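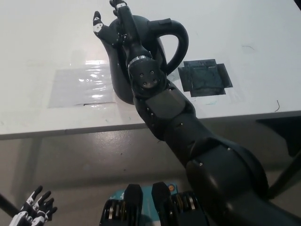
Losmont Winter Road Response Program: Progress Report to the Ornholm Fund

Submitted 8 May 2023
Prepared by Montserrat Cabello, Program Manager, Losmont Department of Roads
Reviewed by Aurelio Paredes, Deputy Director for Operations

Purpose of this report

The Ornholm Fund awarded the Department a two-year grant to improve the clearing of crashes and the treatment of ice on the state and local roads that serve Losmont. The present report covers the first winter of the grant. It describes work completed, work that is behind schedule, changes to the approved plan, and the decisions we request from the Fund before the second winter begins.

The grant area is unchanged from the original agreement. It takes in the full length of the Cantero Expressway within the county line, the Nutham bridge and its approaches, and the local streets that carry detour traffic when either is closed.

Summary of status

The towing agreement, the shared radio channel, and the road sensors are in place and were used during the winter. Detour signs are partly installed. The school closing notice system is late and was not available for any storm this season. Spending is within the approved budget, although one transfer between budget lines is requested below.

Towing and crash clearance

Before the grant, heavy tow trucks were called only after the first police officer on the scene had made a full assessment. Under the new agreement, a heavy tow operator is sent as soon as a truck rollover or jackknife is reported on the expressway, and is paid a standby fee if the call proves unnecessary. The agreed target is for a heavy tow truck to arrive within 60 minutes of the first report, at any hour and in any weather.

The target was met for every call except those made during the February ice storm. In that storm, the operator's trucks were held up on the same untreated ramp that had caused the crash. The Department has since moved that ramp to the first group of locations to be salted, and the operator has agreed to keep one truck on the north side of the Nutham bridge whenever an ice warning is in effect.

Police supervisors asked that the standby fee be extended to box trucks and buses. We support the request in principle. We do not yet have a full cost for it and will include one in the next report.

Road sensors and ice treatment

All 18 pavement sensors in the approved plan have been installed. Each one reports surface temperature and moisture to the dispatch desk, where the shift lead uses the readings to decide when salt trucks leave the yard. Crews have told us that the readings are most useful in the hours before dawn, when the air temperature at the yard can be well above that of the bridge deck.

Two matters need attention. The sensor at the east approach to the bridge stopped reporting during the first heavy snowfall and had to be replaced under warranty. In addition, the alert sound at the dispatch desk is the same as the one used for signal outages, and shift leads asked for a different tone. The supplier has been told and expects to make the change over the summer.

Salt use was recorded by route for the first time. Drivers enter the load at the start and end of each run on a paper card, and the yard clerk copies the cards into the main record. Cards from the early part of the season are incomplete. We therefore do not intend to compare salt use between routes until a full winter has been recorded.

Detour routes and signs

The plan calls for folding signs on the streets used when the Cantero Expressway is closed. Signs have been installed at 9 intersections, which completes the southern detour. The northern detour has not been started. The delay results from a water main project that has closed part of the intended route, and the utility has not given a firm date for reopening it.

We considered moving the northern detour one block west. That street passes an elementary school and has a low rail bridge that tall trucks cannot clear, so the original route has been kept. Portable message boards will be used on the north side until permanent signs can be installed.

Public notice

Residents may sign up to receive text messages about road closings. By the close of the reporting period, 1004 residents had done so. Messages are sent in English and Spanish. Most complaints concerned messages that arrived after a road had already reopened, and the dispatch desk now sends the reopening message before it updates the county website.

The separate notice system for school closings and late openings is behind schedule. The school district changed its student record software during the winter and could not supply contact data in the form our vendor requires. A test file was received in February and rejected. A second test is planned once classes end, with the aim of having the system ready before the first storm of next season.

Training

Tow operators, salt truck drivers, and police supervisors attended joint training at the Losmont yard before the season. The session covered radio use, lane closure, and safe placement of vehicles on an icy slope. New drivers hired in midseason received only the written material. We propose a second session in midwinter next year and have included it in the revised schedule.

Budget

Costs for sensors and towing were as planned. The sign budget is underspent because of the delay on the northern detour. Overtime at the dispatch desk exceeded its line, chiefly during the February storm, when the desk was double staffed overnight. A full statement of accounts has been sent separately to the Fund's finance office.

Decisions requested

The Department asks the Fund to:

Approve the transfer of unspent sign funds to dispatch overtime, limited to the amount shown in the statement of accounts.

Extend the deadline for the northern detour signs to the end of the second winter.

Confirm that the rental of portable message boards is an allowable cost under the grant.

Questions about this report may be sent to Montserrat Cabello at the Department's main office. Questions about the towing agreement should be directed to Aurelio Paredes.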